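# Does anyone really sort the snack wrappers?

Thursday, August 26, 2021

I have a low opinion of sorting charts. Our building got a new one this summer, laminated, with 7 categories and a cartoon carton waving at you, and I have been arguing with it in my head ever since. So I decided to try it properly, for one week, with the stuff that gives me the most trouble: the small packaging. Snack bags, milk cartons, drink bottles, the newspaper that gets balled up for no good reason.

The chart comes from Lisach, the firm that collects in Plandau. Lisach says it takes 2 minutes a day. I doubt whoever wrote that has ever stood over a heap of wrappers trying to decide whether a thing is paper, plastic, or foil pretending to be both.

My first mistake was the bed. I spread things out there for the sake of the space, and a striped sheet is a terrible background for looking at trash. White scraps vanish into it. The newspaper is easy — it's paper, ball it up or don't. The milk carton is where I start grumbling. It looks like cardboard and it isn't quite, and the chart gives it a box of its own with an arrow pointing at two different bins.

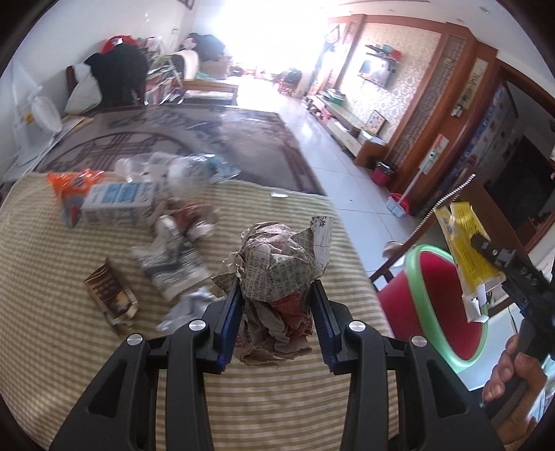

Mok wrote back after I complained about this on the building's message board: cartons go with paper only if you rinse them and flatten them, otherwise they drag the whole bag down, and anyway you're overthinking it. Maybe I am. But I asked which bin the arrow meant and got no answer to that part.

And the flattening! I've read that a flat carton saves space and I believe it. What I don't believe is that most people do it with a line of other people waiting behind them at the bins. I gave up on the bed after that and used the round table, which is a better height for my back. The checked cloth shakes out over the sink, too.

Things I'm still not convinced about:

- Foil wrappers. The chart says "scrunch test." If it stays scrunched, it's foil. Half of mine stay scrunched for a minute and then slowly open up again.
- Snack boxes with a plastic bag inside. Fine if you pull them apart, but who does that at eleven at night?
- Bottle caps. On or off? I have been told both, with great confidence each time.

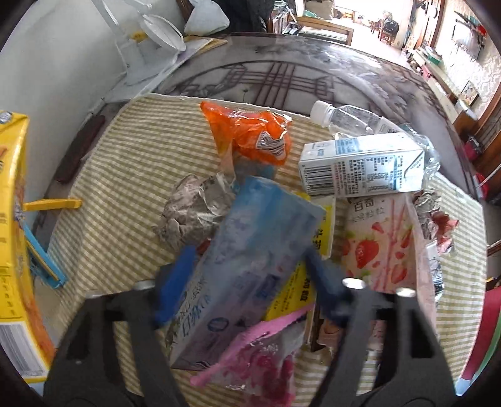

Brandine Residents' Club — Household Waste Group

I'll give the chart this much: the plastic bottles and the plain boxes are simple now, and I've stopped throwing a strawberry stick box in with the general trash out of laziness. The bag under my sink is smaller than it was. Whether any of it ends up where the arrows say is another matter. Lisach's leaflet claims our block kept 600 bags out of general waste since February, up from 300, and doesn't say who counted or what size the bags were. I've asked for that too.

The foil is in a separate bag by the door until I hear back.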